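Flooring for a small living room, cost check
Home & Living > Floors and Walls

minjamoth wrote:
Okay so I'm finally replacing the living room carpet and I need people to talk me out of (or into) a light floor. The room is 623 square feet counting the hallway, and I've been staring at samples from Dunetti until they all look the same. My sister says go dark, my neighbor says dark shows every crumb. This is the kind of look I keep coming back to, boards on the diagonal and all:

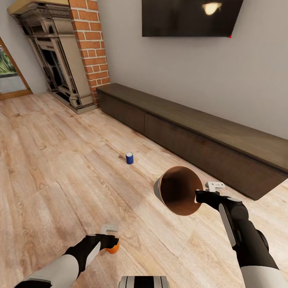

Light oak look, laid diagonally

Budget is whatever is left after the car. Has anybody done diagonal and regretted it?

plankton_pete wrote:
Did diagonal in my last place. Looks great, eats material! Every row ends in an angle cut and you can't always use the leftover on the next one. I ordered extra and still drove back to the store for 4 more boxes on a Thursday night with ten minutes until closing. Straight boards, long way down the room, and put the savings into a decent underlayment.

rugburn wrote:
Disagree with Pete. If the walls aren't square (mine sure aren't) diagonal hides it. Straight rows next to a crooked wall will drive you nuts forever. Yes it costs more. So does redoing it.

minjamoth wrote:
Ugh, my walls are terrible. The hallway is wider at one end, you can see it with the old carpet seam.

Other thing - furniture. I'm keeping a dark brown TV cabinet, and I can't tell if dark wood over light wood looks planned or looks like I ran out of money. Same sort of combination:

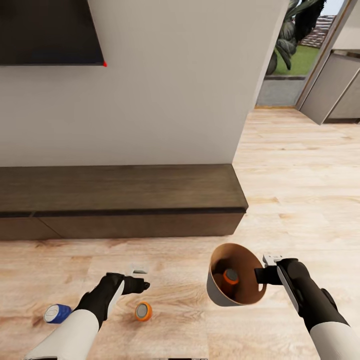

Dark low cabinet, TV up on the white wall

Rerix has a matching oak one for 500 but I'd rather not.

tansy_and_tile wrote:
Keep the cabinet! Dark on light is fine, what looks off is two oaks that almost match. I bought the "matching" bench from Estaven and it's pinker than my floor, and I notice it every single morning with my coffee.

Is that TV too high for anyone else though? My neck hurts thinking about it.

plankton_pete wrote:
Way too high. Eye level when you're sitting down, people.

rugburn wrote:
Depends on your couch. We lean back, ours is up there and nobody complains.

minjamoth wrote:
Mine stays where it is, the holes are already in the wall lol.

Update on the quotes. First guy wanted 91 extra just to haul the carpet away, so I'm pulling it up myself this weekend. I did one corner last night and the padding came up in crumbs, and there are a million staples under there.
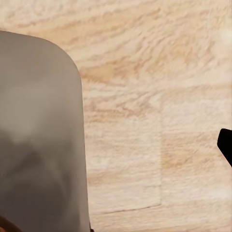 Anyway I'm leaning diagonal in the living room and straight down the hall, with a threshold strip where they meet. Tell me if that's dumb before I order.

tansy_and_tile wrote:
Not dumb, but look at a few strips in person first. The cheap ones sit up proud and you'll catch your toe. Also get kneepads for the staples. And pliers, the flat screwdriver trick takes forever.

plankton_pete wrote:
I'd still run it all one direction. Changing direction at the hall makes both spaces feel smaller to me. Your floor though.

rugburn wrote:
Pete, you've said this in every floor thread since September.

plankton_pete wrote:
And I was right in every one of them. Minja, whichever way you go, open the boxes and let them sit in the room a couple of days first, and mix boards from different boxes as you lay them.

minjamoth wrote:
Kneepads are on the list. Going to Dunetti after work to look at strips, will report back.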